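Serkdale Banner Log

README for the Serkdale Banner Log, a table of daily condition checks on printed advertising banners hung outdoors in and near Canby. The log is maintained by Anum Kazmi and Asif Janjua at Jukano, a small shop that prints and hangs banners for store openings, fairs and seasonal sales.

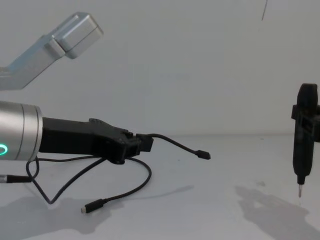

2 min read

What is in the table

The table covers 32 banners over 90 days, one row per banner per day, for 2,880 rows. There are 20 columns. No rows were dropped. If a check was missed, the row is still there and the condition fields are blank.

Main columns:

banner_id: short code painted on the hem, two letters and a number
site_type: fence, wall, pole pair or scaffold
material: solid vinyl, mesh vinyl or polyester
facing: compass direction of the printed side
hang_date_offset: days since the banner went up
grommets_out: number of grommets torn or pulled through
sag: none, slight or heavy
fade: 0 to 4, judged against a swatch card kept indoors
dirt: 0 to 4
retied: yes or no
notes: free text

The remaining columns hold banner width and height, hem type, rope or bungee, wind exposure, checker initials, time of check, weather at check, and whether the client asked for a visit that day.

How the checks were done

Each banner was checked from the ground once a day, normally before 10 a.m. The checker filled in a paper form and typed it up the same afternoon. Anum did the fence and wall sites. Asif did the pole pairs and the scaffold sites, and most of the notes in the file are his.

Fade was scored on the red or the darkest solid color in the design. Designs with no solid color larger than the swatch card were scored on the border — these have "border" in the notes field.

Banner artwork is not included. Client names were replaced with a letter code before the table was put together, and street addresses were cut down to site_type and facing.

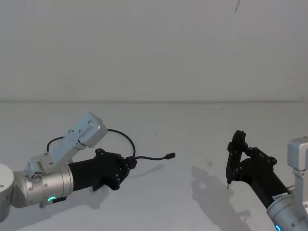 Two arms and the open tabletop between them.

Known problems

The swatch card was replaced in August. The new card reads a little darker in the reds, so fade scores before and after the change should not be compared directly. The column card_version says which one was used.

Four banners at the Gondal lot were moved from the north fence to the east fence partway through. They kept their banner_id but facing changes from one row to the next. Group by both if you need a fixed position.

Sag is a judgment call. Anum and Asif scored the same banners side by side for the first week and still disagreed on slight versus heavy. We would treat it as yes or no.

Wind exposure was set once per site and never updated, even after the hoarding next to the scaffold site came down.

File format

One CSV file, UTF-8, comma separated, with a header row. Blank means not checked. Zero means checked and none found.

Use

Free to use for any purpose, including commercial work. Please credit the Serkdale Banner Log. Corrections can be sent to the Jukano front desk with the banner_id and the row number.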